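Desk stuff, keyboards, crumbs
Posted by Sharada Suvarna, December, 11:40 pm

Quick one tonight, should be in bed.

So I finally did the desk. Been putting it off since we moved into the Kernstead place. Everything off, every cable, the mug graveyard, the stack of mail I was "getting to". Wiped the top down twice. White tabletops are a mistake if you eat at them, I eat at mine, moving on.

Then the keyboard question, which has been going in my head for weeks. I have three. The little Vusska one with no number pad, very cute, wrists hate it. The Drakier with the loud clicky keys, 93 bucks and my sister can hear it through the wall. And plain old black full-size, the kind every office on earth has a closet full of. Guess which one I keep coming back to.

I like a proper Enter key. I like the gap between Esc and the function keys so I don't hit F1 and get a help window nobody wants. I like a long space bar. Also the smooth strip along the front, I park my thumbs there when I'm thinking. Not exciting! But I typed the whole Siddiqui job on one like this, 171 pages, and never once thought about the keyboard. Probably the nicest thing I can say about it.

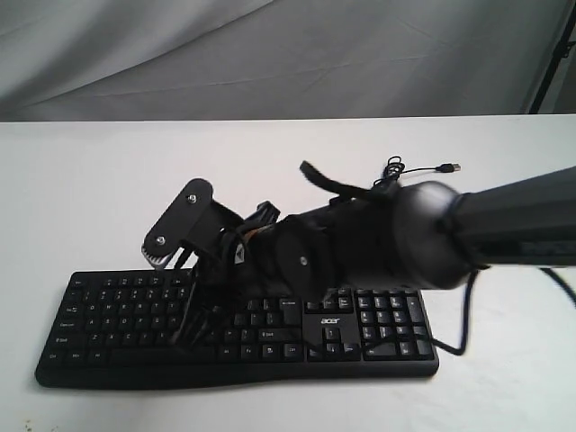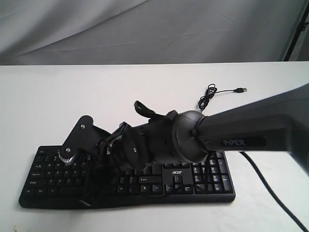

Black full-size keyboard on a white tabletop, both shots.

Cleaning, becuase somebody always asks. Unplug it first. Turn it upside down over the sink and smack the back, more than feels polite. Then a soft paintbrush between the rows, the half inch kind from the hardware store. Barely damp cloth for the keytops. No spray straight on it, I killed one that way a few years back and the whole bottom row went, Z through M, on a deadline.

I don't pull the keys off anymore. Did it once, took all evening, put two back in the wrong spots and didn't notice till I looked down a week later. The brush gets most of it. Good enough.

Curtains are next. I want gray ones for the window side, something heavy, to cut the glare in the afternoon. Found a pair I liked for 121 but they only come in the long length and I am not hemming anything before the new year. If you know a place that does shorter ones, leave a comment.

Oh and typing speed, I tested again after all this. 93 on the Drakier, 100 on the plain one. So there. Might of been the coffee though.

Ok, bed. More on the drawers when I get to teh drawers.

Recent posts
The drawer situation, part 1
Mugs I am allowed to keep
Cable ties vs. velcro
Soup again

Contact | Copyright Sharada Suvarna | Back to top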